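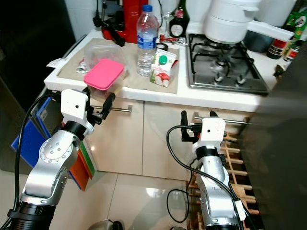 A kitchen counter, with a clear plastic food container and its pink lid.

Bringing Lunch from Home: Notes on a Year of Practice

Readers of this blog will be aware that I have written before on household budgeting and on the proper care of kitchen knives. Several have since written to ask about the packed lunch, a subject I mentioned briefly in the spring and did not return to. The present post is intended to address that request. It sets out the arrangement I have followed since last September, the reasons for adopting it, and the points on which I have changed my mind.

Background

I work in the records office at Florthorpe, in a building that is a considerable walk from the nearest place to buy food. For many years I purchased lunch from the canteen on the ground floor. The canteen closed when its lease ended, and staff were advised to make their own arrangements. Most of my colleagues began driving into Nalendale at noon. I did the same for a month and found that I was spending more time looking for parking than eating.

My colleague Yogesh Kaushik had been bringing his lunch for as long as I had known him. I asked him how he managed it, and he provided a short written list, which I still have. It covered rice, lentils, pickles, and the importance of cooking on the evening before and never on the morning itself. I have departed from the list in some respects, but the last item has held up well.

What is prepared, and when

Cooking takes place on two evenings each week. On the first I prepare a grain and a pot of beans or lentils. On the second I roast whatever vegetables are in season and cook a smaller quantity of something with more flavor, such as chicken thighs with lemon or a tomato and chickpea stew. Lunches are assembled after dinner, while the kitchen is already in use, and placed in the refrigerator overnight.

The grain is usually brown rice or barley. Barley is the better choice where lunch will be eaten cold. Rice becomes hard in the refrigerator and should be heated again before it is eaten, and our office microwave is shared by 80 people. Cooked rice should also be cooled and refrigerated promptly, and I do not carry it past the following day.

Salads may be dressed in advance only if they are made of sturdy leaves. Cabbage and kale improve with a night in the dressing. Lettuce does not, and cucumber gives up so much water that it is best kept whole and sliced at the desk. I keep a small knife with a cover in my drawer for this purpose.

Containers

The matter of containers has received more attention in my household than I would have predicted. I began with a large set purchased from a discount store, and within a few months most of the lids no longer closed. I then bought three glass containers, which are excellent for heating food and poor for carrying. Anyone who walks to work, as I now do in good weather, will notice the weight by the second hill.

The present arrangement is a compromise. Glass is used for soups and stews, which stain plastic and hold their odor. Light plastic is used for everything else. I would recommend that any household settle on one or two sizes, so that the lids can be exchanged freely. The drawer in which we formerly kept the containers could not be opened without moving a baking sheet, and a good deal of ill feeling was removed from our mornings when it was cleared out.

Sauces should travel separately. An old jam jar is sufficient. I have tried the small folding cups sold under the Nakex name and returned to the jam jar within a week, chiefly on account of how difficult the cups were to wash.

Cost

I have been asked whether the practice saves money. It does, although less than is often claimed. The first weeks cost more than the canteen had, as I was buying spices, oils, and containers all at once. Savings appeared once I stopped purchasing ingredients for lunch alone and began cooking a larger dinner. Dry beans from Sengar, the grocer on the Nalendale road, are the largest single economy. They are sold from open bins and can be bought in whatever quantity is wanted.

I would caution against buying in bulk at the beginning. I remain in possession of a very large bag of bulgur.

Difficulties

The principal difficulty is boredom. I eat the same lunch on consecutive days without complaint, but I recognize that this is not a common trait. My neighbor Thodoris Tsoukalas, who took up the practice shortly after I did, gave it up in the winter and has since resumed it on different terms. He cooks a plain base and varies the topping each day: olives and white cheese, a boiled egg with herbs, or sardines with a little onion. He reports that the sardines were not well received by those seated near him.

A second difficulty is the unexpected invitation. It is tiresome to have prepared a lunch and then be asked out to one. I have adopted the rule that the invitation is always accepted and the lunch becomes dinner, provided it has been kept cold.

Further posts

I intend to publish the barley salad recipe separately, along with the tomato and chickpea stew, once I have measured the quantities properly. Readers who have found a satisfactory way of carrying soup on foot are invited to leave a comment. Suggestions concerning the bulgur will also be considered.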